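Frame-and-panel construction

Frame and panel is the old joiner's trick of holding a wide board inside a grooved frame, and I've been fond of it ever since I took my first cupboard door to bits (it went back together, mostly!). Wood swells and shrinks across the grain with the seasons, so the panel sits loose in its groove and the frame keeps its size. 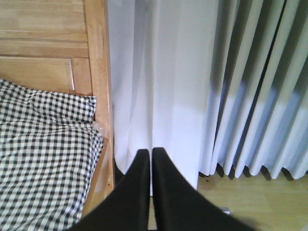 Wooden bed with a recessed panel and bevelled moulding in the headboard.

The upright parts are called stiles and the level ones rails. My copy of Leobardo Magaña's handbook asks for a groove 10 mm deep, with 7 mm of the panel tucked inside — the rest is breathing space. Glue the frame joints and never the panel, or you'll hear it split one dry night.
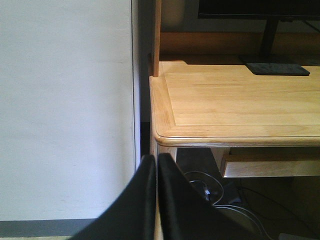
Round Ulimcombe, where I learned, people still say "fielded" for a panel that's raised in the middle and thinned at the edges. Keegan Te Moana, who taught me, liked them plain and flat, and he'd finish both faces before assembly so that no bare strip showed when the wood shrank in winter. I do the same now, even on cheap pine.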